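Maminon Artificial Leaf Sprig, Single Stem

Sold singly or by the box of 90
Suitable for: shelves, ledges, counters, window displays
Care: dust with a dry cloth
Color: bright green leaves, gray-green stem

We stock a lot of artificial greenery at Plisance and we turn down a lot more. Most of it looks fine in a catalog and wrong on a shelf. The leaves shine, the stem is the green of a garden hose, and the whole thing sits up stiffly as if it's waiting for a vase. So when the Maminon sprig came in described as "indistinguishable from living foliage," we were ready to send it back.

It is distinguishable. Let's get that out of the way. Pick it up and you'll know, and so will your customers. What it does reasonably well is lie on a white surface at a distance and pass for a bit of green. For a store or a front office that may be all you need, and it's the only claim we're willing to repeat.

The leaves are serrated and bunched at one end of a thin stem. That makes it lopsided, which I first took for a fault. Bautista Vergara, who buys our display stock, thinks it's the best thing about it, and we have argued over this more than a five-dollar item deserves. His point is that a sprig with leaves all the way down reads as a garland. My point is that you're paying for quite a lot of bare stem. We are both still right.
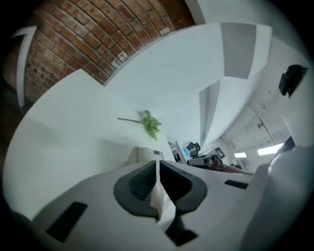
White shelving is the hardest test for any fake plant. There's nothing behind it to borrow color from, and overhead lighting flattens the leaves. Against brick you can get away with nearly anything, and the sellers know it, so be suspicious of any product shot with a nice old wall in the background. Ask what the thing looks like on a plain white ledge. If the green goes toward lime under your lights, and this one does lean that way, try one before you order ninety.

What it's good for

Filling a short gap on a display ledge. Softening a long white counter that has nothing much on it. Laying beside a price stand or a small box, where people are looking at something else.

What it's not good for

Vases. The stem is too thin to hold the leaf end up and it swings around to face the wall. Outdoor use, whatever the carton says. Restaurant tables, where somebody will pull at it. I would also skip it for anything at eye level, unless your eye level is a good way from your customers'.

About the "fade resistant" claim

The maker quotes 2000 hours. We asked what kind of light, how close and who measured it, and got a second copy of the same leaflet. Ulises Godoy has had one in our front window since December and says it's fine. I say it has gone a little yellow at the tips. Neither of us kept a new one next to it, so treat both opinions as worth what you paid for them.

Ordering

Singles ship in a paper sleeve. Boxes of 90 ship flat, and the sprigs on the bottom layer arrive squashed. Bend the leaves back by hand and leave them out overnight. They mostly recover. If they don't, send us a picture and we'll credit you.

We keep more than 300 on hand. Larger orders come from the Grekdale warehouse and take longer than the website there tells you.

Returns are accepted on unopened boxes. Opened boxes we'll look at case by case, and please don't trim the stems first.

Customer notes

"Cheaper than the Rivadeneira one and I can't say I see the difference from the register. Up close, yes." Eulalia Zapata

"Stem marks easily. Leaves hold dust. Bought more anyway." Waldemar Żak

"Expected it to be bigger. My fault, the size was on the page." Wenceslao Pereyra

(The size was not on the page at the time. It's on the sleeve, and we are adding it to the listing.)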